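Why do patterns repeat?

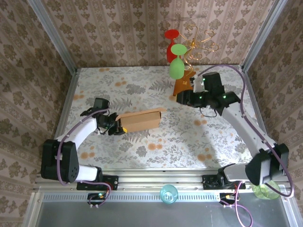

Fern leaves and flowers on a white cloth, with patterned wallpaper behind.

A pattern is a shape or colour that comes back again and again. The part that comes back is called the repeat.

Wallpaper is printed on long rolls. A roller with the picture on it turns, and each full turn prints the same picture once more. When two strips hang side by side, the edges have to match.

Try it: cut a leaf shape into half a potato, dip it in paint and stamp it 5 times in a row.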